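Written rules for the robot bench

When Luana Honorato took over training at Kuneck, the rules for working beside a robot arm filled 217 pages. She asked 16 technicians which of them they used in a normal shift. Most could name the stop button and the guard distance, and little else.
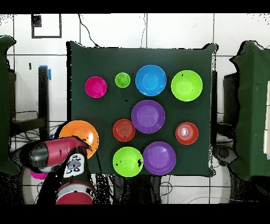
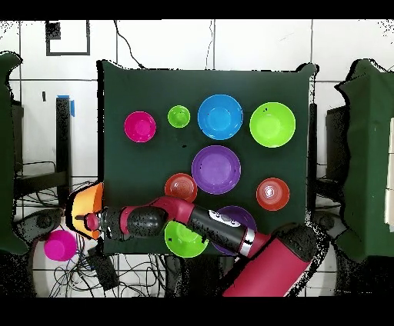 Good practice at a small bench begins with deciding where things may go. Honorato's short version, now one sheet of 14 rules, opens with the work surface and leaves the arm until later. A plain cloth in a single colour is preferred, and objects should contrast with it, as the bright bowls do against the dark green. The third rule deals with borders. Anything the arm might knock should sit fully inside the edge of the table, and on her reading an orange bowl hanging over the left side of the board would be moved in before the next run. Cables get a rule of their own. They should be tied back and kept off the floor, and a tangle of black leads beside the table, however common in practice, is marked as a fault on her sheet.

The larger sites have been slower to change. Rultmont, which builds test stands, still asks for a full risk assessment each time a bench is laid out afresh. Its engineers say this catches mistakes. Operators say it takes most of a morning, and that people put off useful changes to avoid the form.

Sorensen has tried a middle way. A full assessment is done once for each arm, with a limit on speed and reach written into it. Changes within those limits need only a signature and a short check – stop button, cables, table edge, floor. Changes outside them go back to the start.

There is less agreement on who should sign. Honorato wants the person running the bench to do it. At Turnberg the job belongs to a supervisor, who may be in another building. Both firms keep the sheets for 100 days and then destroy them, which she thinks is too soon.

"If the same fault comes up every winter, you want last winter's sheets," she says.

Her next revision is due in November. It will add a rule on stacked items, which are easily counted as one, and drop one on footwear that repeats the site handbook.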